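Print this article | E-mail to a friend

What I saw at the robot open day

By Maribeth Mangubat

The invitation said the doors opened at 10 a.m. on Tuesday and that we would see "the future of handling." I got there early, signed the visitor sheet, and was given a lanyard and a very good date square.

Skavis has the back half of the old Jadwood building, where they used to make kitchen doors. The company wants to sell robot arms to small shops that pack, sort and fold things. Its machine is called Sondance. There were 21 chairs set out and most of them were filled, largely by people who own the kind of shop Skavis has in mind.

Dexter Catacutan ran the demonstration. He is a likeable speaker and he was careful with his words, more careful than the brochure. The task was to pick up a folded piece of red card from a grey counter and lay it down in a tray. My neighbour, Virgilio Fajardo, who has run a print finishing shop for most of his working life, folded his arms before the arm had moved.

A screen beside the bench carried the view from the robot's wrist, and I found it more interesting than the arm. 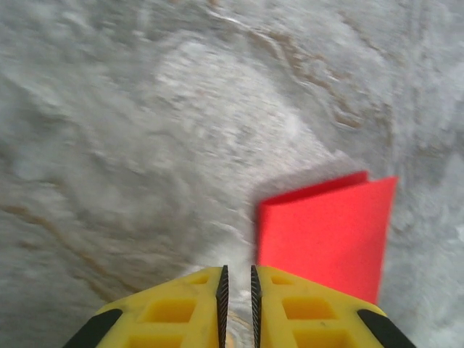
The wrist view at the Skavis open day, with the yellow gripper open and the red card still to be picked up.

It made the job look harder than it did from my chair. The counter went by in a smear of grey, and those two yellow fingers with their black toothed pads seemed a long way from being a hand.

We watched two tries. On the first, the fingers closed on air and the card fell over. On the second the card went into the tray, and people clapped. I clapped too. Then I wondered what we were clapping for. A child of four could do this with a cookie in the other hand.

Dexter told us the machine had learned from 1609 practice runs, and that it could work for up to two hours without anyone stepping in. I asked what sort of runs. Same card? Same counter? Mostly, he said. I asked what happens after the two hours. Somebody steps in, he said, and to his credit he laughed.

That somebody is my trouble with the whole thing. Erlinda Macapagal, who handles sales, told us the robot would free up staff for better work. Which work? At Policarpio, the card shop where my sister packs orders, there is no better work waiting in the next room. There is packing, and there is the till. If she spends her shift standing by to pick up what a robot knocks over, I don't call that an improvement in her day.

I am not against machines. Virgilio's folding machine is older than I am and he speaks of it fondly. But it was sold to him on what it did in front of him, at full speed, with his own paper. Skavis would do well to try the same. Let shop owners bring their own awkward stock and put it on the counter. Ask Dexter to leave the arm running through lunch while the rest of us eat.

I'd go back for that. Until then, I would keep my chequebook in my coat.

Letters and comments: write to the opinion editor, Ariel Layug.

Recent opinion
- Who fixes the self-checkout?
- The bus app is no substitute for a bus
- Keep the library desk staffed in March

Contact us | Copyright, all rights reserved | Back to top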